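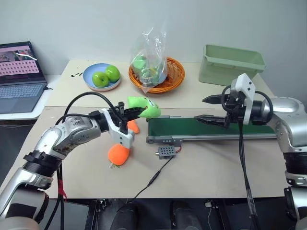

Envejecer un vagón no es estropearlo

Cada vez que enseño en el club un vagón de mercancías con óxido en los bastidores, alguien me pregunta por qué he ensuciado una pieza que costaba su dinero. Llevo 20 años oyéndolo y sigo sin entender la pregunta.

Un vagón cerrado sale de fábrica con un brillo que el vagón real tuvo unas semanas, si llegó a tenerlo. Después venían el polvo de freno, la lluvia, la cal de las cargas. Si compramos modelos con los topes bien copiados y las rotulaciones legibles con lupa, parece raro que aceptemos sin protestar una caja de color plástico uniforme.

El argumento contrario es el del valor. Bilal Daher, que colecciona material de Windilley desde hace mucho, guarda los vagones en su caja y me dice que uno patinado pierde la mitad en la reventa. Puede ser. Yo no los compro para revenderlos, y sospecho que la mayoría tampoco, aunque hable como si fuera a hacerlo en febrero.

Más me convence otra objeción, la de Nisreen Hattar: hay patinas muy malas. Se ven trenes enteros con el mismo marrón aplicado con la misma mano, como si todos hubieran pasado por el mismo charco. Un coche de viajeros se lavaba; una tolva, casi nunca. Los bajos se ensucian de una manera y el techo de otra, y en una máquina de vapor la cal cae desde las válvulas. Para eso hay que mirar fotografías de la época antes de abrir el bote.

Tampoco hace falta mucho equipo. Yo trabajo con 4 botes de pigmento, un pincel plano gastado y barniz mate. El aerógrafo ayuda, pero he visto resultados mejores sin él. Conviene empezar con un vagón barato de segunda mano — los Twal antiguos van bien — y dejar las locomotoras para más adelante.

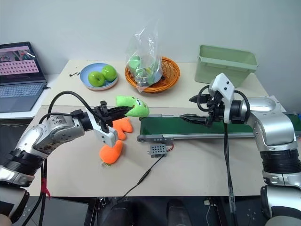
Lo que deberían hacer los fabricantes

Odance vende ya algunas tolvas envejecidas de serie, en tiradas de 500. Cobra bastante más por ellas y salen todas iguales, con la mancha en el mismo sitio. Preferiría que ofreciera una versión en mate, sin brillo, y dejara el resto al comprador.

Comentarios

Elie Salameh
De acuerdo en casi todo, pero a una locomotora digital con sonido no le acerco yo un pigmento. Si entra polvo en los engranajes, adiós.

Shih-chieh Kao
¿Qué barniz usas? El mío deja un velo blanco en las ventanillas.

Raed Masri
Quita los cristales antes de barnizar. Y no lo hagas con humedad.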